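Altlow Moves Its Store Screens to a Single Content System

Altlow, the home goods chain, will replace the two separate systems that run the screens in its stores with one platform from Jilel, the companies said. The changeover begins in May and covers 2934 displays, including menu boards in the in-store cafes, window screens and the small shelf-edge panels in the kitchen department.

Until now the window and aisle screens ran on software from Lindemann, while the cafes used a system the chain took on when it bought the Faller stores. Staff had to enter price changes twice, and the two schedules did not always match. A promotion could end on the window screen in the morning and stay on the cafe board until closing.

"We were paying for the same job in two places," said Mieczysław Olszewski, who manages in-store media at Altlow. "The stores were calling us to ask which price was right."

Of the displays in the plan, 2799 will keep their current screens and receive a new media player. The others are older cafe boards that can't run the Jilel software and will be swapped out. Altlow did not say what the project will cost.

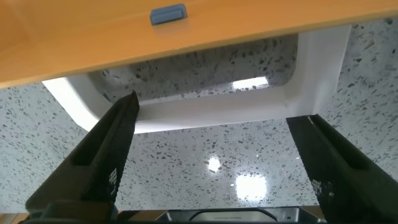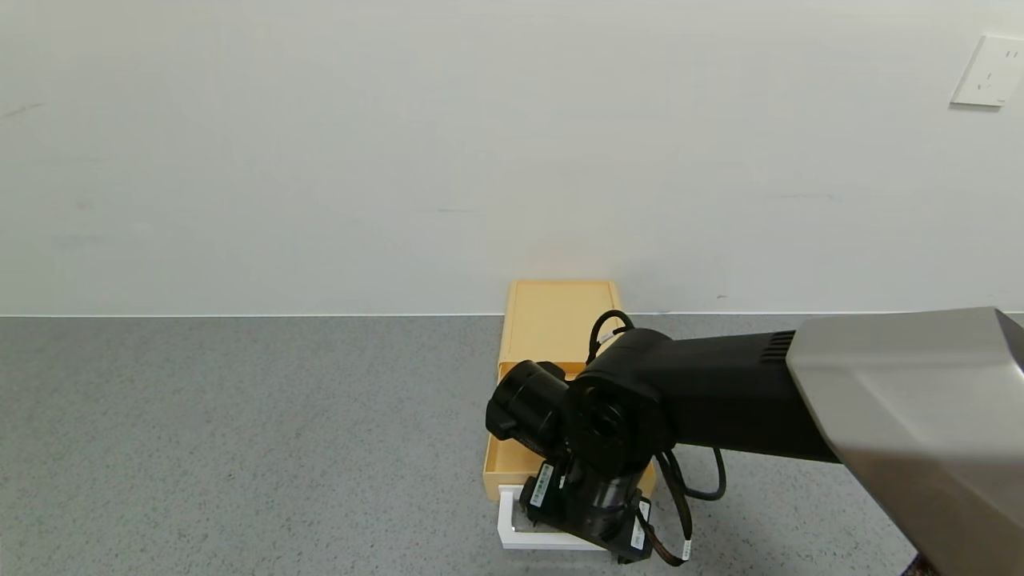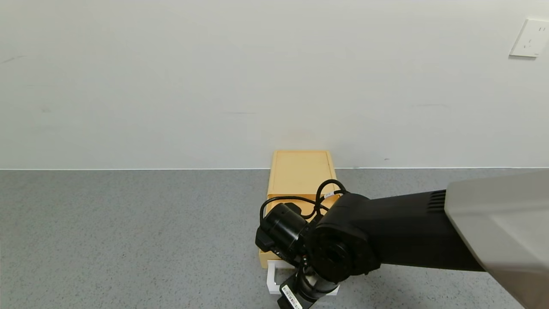

Will the screens go dark during the changeover?
Each store will have its players replaced before opening hours, and the old schedule stays live until the new player is connected. Cafe boards that are being swapped out will be off for one morning, with printed menus at the counter.

Stores in the former Faller group go first, since their contract for the old software ends soonest. The remaining stores follow by region. Window screens will be switched over last at each location, after the aisle screens and the cafe have run for two weeks on the new system.

Jilel will host the platform and handle support calls outside business hours. Altlow's own team will continue to produce the content and set the schedules. Store managers get limited access, enough to pull a promotion when an item sells out or to put up a notice about a change in hours. They will not be able to upload their own artwork.

Lindemann will keep servicing the mounts and cabling in the window displays under a separate agreement.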